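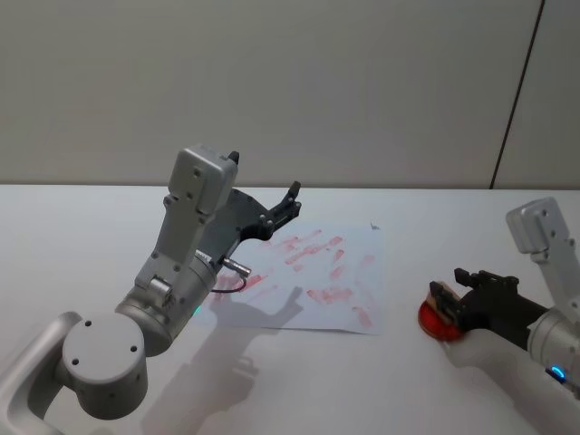
Red ink, white paper, Thursday's stamping table.

OK so I have fallen all the way into hand stamping and I need to tell somebody, so it's you! A thread.

I love a sheet like this one. Pinkish-red marks over most of the page, some darker, some faded to the palest pink, all in these wobbly rows going sort of left to right. I could look at it for an hour.

My favorites are the pale ones. A fresh, fully inked stamp gives you one flat color and you're done. Let it run low and you get blotches and streaks and little bare spots, and they look like petals to me, or brick, or old wallpaper.

Hayley Birkett got me started back in January. She had a pad of Kulis red and a stack of cheap white paper and said go fill a page, don't stop to look at it. I filled 30 that weekend. My thumbs were pink until Wednesday.

Things I've picked up since then:

Press straight down, lift straight up. If you drag even a tiny bit you get a smear (sometimes you want the smear! I often want the smear).

Put something soft under the paper. A folded dish towel is fine. I used an old Steltbridge road map for ages and it was perfect.

I don't line the sheet up with the table anymore. A bit crooked is easier on my wrist and the rows come out looser, and I like them loose.

Ink the pad less than you think. I went through 3 bottles before I learned this one -- 40 drops is a LOT of drops.

Amos Benavides asked if I ever do blue. I tried blue. It was nice. I went back to red the same night.

Next up I want to cut a few sheets into strips and fold them into little book covers. The faded parts for the front, the dark parts for the spine. Adebisi on Lultberg Street has the good thread again, so I'm going over there before they close.

If you've got a stamped page you like, even a messy one -- especially a messy one -- post it under here, I want to see!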